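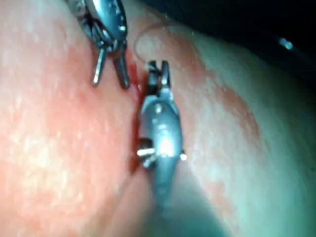
Unit 4: Suture Materials and Wound Closure
Course notes, Clevomby School of Surgical Technology

4.1 Purpose of closure

A suture holds tissue edges together until the wound can carry load without help. Skin regains strength slowly. Two weeks after closure it has only a small fraction of its original tensile strength, and the scar never reaches the full value. Fascia is slower still. The choice of material follows from the healing time of the layer being closed.

4.2 Absorbable and nonabsorbable

Absorbable sutures are broken down in the body. Gut is digested by enzymes; the synthetic types are broken down by water (hydrolysis), which gives a more predictable rate and less inflammation. Nonabsorbable sutures include nylon, polypropylene, silk and polyester. Silk is grouped here by convention, although it loses most of its strength over a period of months.

Do not confuse strength retention with absorption time. A suture can stop supporting the wound long before the last of it is gone.

4.3 Monofilament and braided

Monofilament passes through tissue with low drag and gives bacteria few places to lodge. It has memory and needs more throws per knot. Braided material handles well and knots securely, but fluid can wick along the strands. Avoid it in contaminated wounds.

4.4 Size

In the USP system, more zeros mean a finer strand: 5-0 is finer than 2-0. Size 2 is heavier than size 0. Use the finest size that will hold the tissue.

4.5 Needles

Taper point: bowel, vessel, peritoneum.
Reverse cutting: skin.
Blunt: liver, kidney.

Grasp the needle one-half to two-thirds of the way from the point to the swage. Never grasp the swage.

4.6 Lab preparation

Read the Patwary handout on knot security before lab. Each bench is issued 200 cm of 3-0 nylon and one Skillo practice pad. Sharps go in the red container at the end of the bench.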